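Buschmann richtet Besprechungsräume im Haus Ildale neu ein – große Tische, grüne Stühle und endlich Platz für alle

Ildale. Wer im Haus Ildale bisher eine Besprechung ansetzen wollte, musste früh dran sein. Es gab wenige Räume, und die waren entweder zu klein oder mit Möbeln aus drei Jahrzehnten vollgestellt. Seit Mai sieht das anders aus: Die Einrichtungsfirma Buschmann hat im Auftrag der Hausverwaltung Gritar vier Besprechungsräume komplett neu möbliert, und wir freuen uns sehr, dass alle vier jetzt in Betrieb sind!

Mittelpunkt jedes Raums ist ein großer Tisch aus hellem Holz. Wir haben uns für eine glatte, glänzende Oberfläche entschieden, die sich mit einem feuchten Tuch abwischen lässt und das Licht von der Decke schön in den Raum zurückwirft. Manchen war das im Musterraum zunächst zu viel Glanz, und ein mattes Muster lag ebenfalls zwei Wochen zur Probe aus. Am Ende fiel die Wahl der Mieterinnen und Mieter deutlich aus: 67 Stimmen für die glänzende Platte, so viele Rückmeldungen hatten wir gar nicht erwartet.

Dazu kommen Stühle in kräftigem Limettengrün. Die Farbe war ein Wunsch aus dem Haus, denn Wände und Teppichboden sind mit Weiß und Dunkelgrau eher zurückhaltend, und ein bisschen Frische tut so einem Raum gut – gerade am späten Nachmittag, wenn die dritte Sitzung des Tages ansteht. Die Stühle gibt es mit unterschiedlichen Rückenlehnen, darunter eine gelochte und eine gerundete. So findet jeder den Platz, auf dem es sich auch länger gut sitzt. Insgesamt wurden 112 Stühle geliefert, ein Teil davon steht als Reserve im Lager und kann für größere Runden dazugeholt werden.

Die Arbeiten liefen im laufenden Betrieb. Raum für Raum wurde ausgeräumt, gereinigt und neu bestückt, und die alten Möbel gingen, soweit sie noch brauchbar waren, an das Nachbarschaftsprojekt Prunuvora, das damit seine Werkstatt- und Gruppenräume ausstattet. Auch darüber freuen wir uns, zumal einige der alten Schränke noch erstaunlich gut in Schuss waren.

Genutzt werden die Räume bereits fleißig: für Teamrunden, Schulungen, Videokonferenzen und Workshops. An jedem Tisch ist genug Platz für Namensschilder, Unterlagen und das eigene Gerät. Die Verkabelung für die Konferenztechnik ist vorerst noch provisorisch und wird im nächsten Bauabschnitt ordentlich verlegt.

Das Haus Ildale umfasst 2.536 Quadratmeter Büro- und Gemeinschaftsfläche. Gebucht werden können die neuen Besprechungsräume von allen Mietparteien über den Empfang, täglich ab 8 Uhr. Vereine aus der Umgebung können die Räume nach 18 Uhr nutzen und melden sich dafür bitte ebenfalls am Empfang. Bestuhlungspläne liegen dort aus, und wer eine andere Aufstellung braucht, sagt bei der Buchung kurz Bescheid.
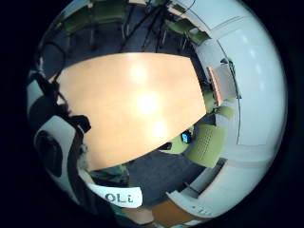 Buschmann Raum und Einrichtung
Pressestelle

Rückfragen und Besichtigungswünsche von Redaktionen nimmt die Pressestelle gern entgegen. Der Abdruck dieser Mitteilung ist honorarfrei, über ein Belegexemplar freuen wir uns.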